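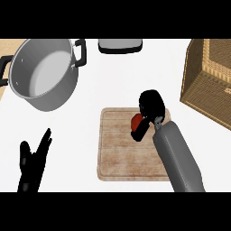 A cooking pot, tray, basket and cutting board on a white countertop.

Staraseo College of Catering
Foundation Cookery, Unit 4: Stocks and Simple Soups
Course handout, September 2019

This handout accompanies the lecture on stocks and should be read before the first practical. Students are expected to know the terms given below and to bring a copy of the proportions to the kitchen.

1. Definition

A stock is a liquid in which bones, vegetables or both have been simmered with herbs and then strained. It is not seasoned. Salt is added only to the finished dish, as a stock may later be reduced and any salt in it will become stronger. A broth is made in much the same way but is seasoned and may be served as it stands.

2. Standard proportions for vegetable stock

Water: 4 litres
Onions: 500 g
Carrots: 400 g
Celery: 300 g
Leek, green part included: 200 g
Mushroom stalks: 100 g
Parsley stalks, two bay leaves, eight peppercorns

Potatoes are not used, as they cloud the liquid. Cabbage, sprouts and turnip are also left out of the general stock because of their strong flavour. Beetroot will colour everything and should be kept for dishes in which that colour is wanted.

3. Method

Wash all vegetables thoroughly, paying particular attention to the leek, which holds grit between its leaves. Cut into pieces of even size. Smaller pieces give up their flavour sooner, but very fine pieces break down and make straining difficult.

Place the vegetables in the pot and cover with cold water. Bring slowly to the boil, then lower the heat at once until only a few bubbles reach the surface. Skim. Add the herbs and peppercorns after the first skimming, otherwise they will be lifted out with the scum. Simmer for forty-five minutes with the lid off.

Strain through a fine sieve without pressing the vegetables. Students who press down with the ladle will obtain a little more liquid and a cloudy result.

For a brown vegetable stock, the onions and carrots are first coloured in a little oil in a hot oven. They should be golden at the edges. Blackened pieces must be discarded before the water goes in.

4. Cooling and storage

Stock must be cooled quickly. Divide it between shallow containers, stand these in cold water and stir from time to time. When cool, cover, label and refrigerate. Refrigerated stock is to be used within three days. Stock for freezing should be labelled with its type and the date of making. 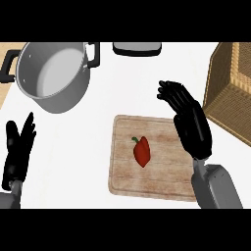 5. From stock to soup

Simple soups are grouped in this course by the way in which they are thickened. A clear vegetable soup has no thickening and depends entirely on the quality of the stock. A purée soup is thickened by its own ingredients, such as lentils, potato or squash. A cream soup is a purée soup finished with cream or milk, added off the boil.

The general method for a purée soup is as follows. Sweat the chopped vegetables in butter or oil under a lid until soft but not coloured. Add the stock, bring to the boil and simmer until the main ingredient is tender. Blend, pass through a sieve if required, return to a clean pan and correct both the seasoning and the consistency. A soup that is too thick is let down with hot stock. One that is too thin should be simmered uncovered and tasted again before serving, since the flavour will have altered.

Allow about 250 ml of finished soup per person as a starter.

6. Preparation for the practical

Students will work in pairs in the Urnach kitchen. Each pair will prepare one batch of white vegetable stock and one purée soup. Aprons must be clean and hair tied back. Knives are to be collected and returned individually.

Written work: in one page, explain the difference between simmering and boiling, and describe the effect of each on the appearance of a stock. Hand in at the start of the next lecture, in room 933.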